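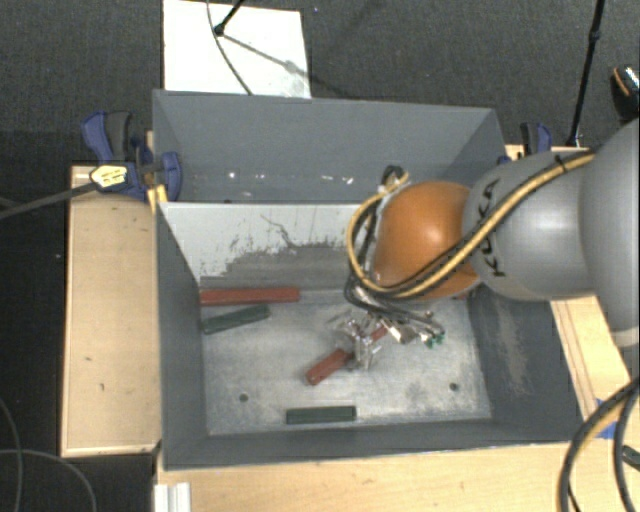

Guten Morgen zusammen, ich spreche über Lackschäden an Blech und darüber, wann sich eine Ausbesserung lohnt. Wir haben bei Nugroho in Ivberg 300 Behälter im Umlauf, und bis März hat jeder Schichtleiter nach eigenem Gefühl entschieden, was zum Lackierer geht. An der Trennwand in der Mitte des Behälters ist der helle Anstrich im unteren Teil abgetragen, der Rand ist ausgefranst und blättert. Bei uns heißt das Klasse zwei: Fläche abschleifen, grundieren, neu streichen. Ein einzelner Kratzer ist Klasse eins und bleibt, wie er ist.

Klasse drei — Rost bis in die Kante. Kurz Pause, fragen, wer so etwas im Haus hat.

Dann die Kosten. Ratih Wibisono hat die Rechnungen von Dinel durchgesehen: 1.116 Euro im letzten Quartal, der größte Teil davon für Klasse eins. Das Geld hätten wir uns sparen können. Zahl stehen lassen, nicht sofort weiterreden.

Prüfablauf: Sichtprüfung bei jeder Rückgabe, Schichtdicke nur bei Klasse zwei und drei. Gemessen wird an 4 Punkten je Wand, immer auf sauberem Blech. Die Liste führt Yiran Jia, Rückfragen bitte direkt an sie.

Falls jemand nach Pulverbeschichtung fragt: Der Versuch läuft noch, 12 Behälter, Ergebnis liegt nicht vor. Keine Prognose abgeben.

Danach Übergabe an Faizal Hutapea, Thema Reinigung. Fragen erst nach seinem Teil.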